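We use cookies to remember your settings and count visits. Accept all | Manage choices

Prellau Grasp Planner 5: review
May 13, 2021

Prellau is a grasp planning package for bin picking with a single arm. It takes a depth image, proposes grasps, ranks them and hands a path to the robot controller. I paid for the small workshop licence, which costs 900 euros a year, and have used version 5 on mixed objects in a metal bin with sloping sides.

Installation was dull in a good way. The camera calibration wizard asked for 19 poses and rejected two of mine for being too close together. The driver for our arm needed a setting changed by hand, and the manual has it on the wrong page.

The planner itself is the best part. Soft, round things cause it very little trouble. It handles sloping walls better than Skarkovar, which we used before and which kept choosing approaches that put the wrist joint into the side of the bin. Prellau checks the whole arm and gripper against the bin model, and you can set the clearance for each wall separately.

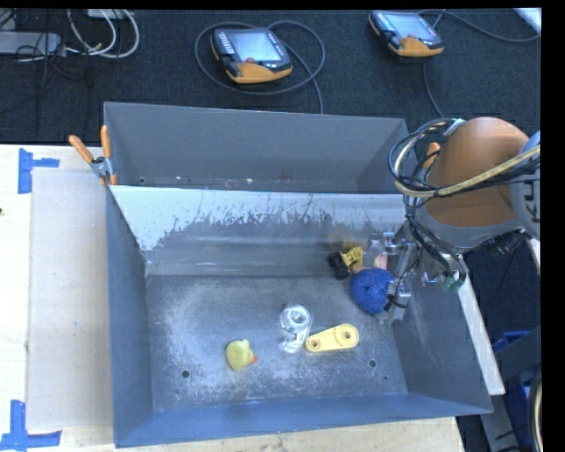
Clear plastic is still a weak spot. Parts that let light through come back from the depth camera full of holes, and the planner either ignores them or proposes a grasp on the floor behind them. There is a fill option in the perception tab. It helped with thicker parts and made things worse for anything lying next to them, so I leave it off. Flat parts are middling. If the fingers can't get under an edge, the planner keeps trying the same grasp until it reaches the retry limit, which is set to 6 and can only be changed in the config file.

Logging is good. Every attempt is saved with its depth image, its score and the reason it stopped, and the Correia viewer opens the files without conversion. Plestora export is promised for August.

I would buy it again for opaque parts. For clear ones, ask for the trial licence and run your own parts through it first.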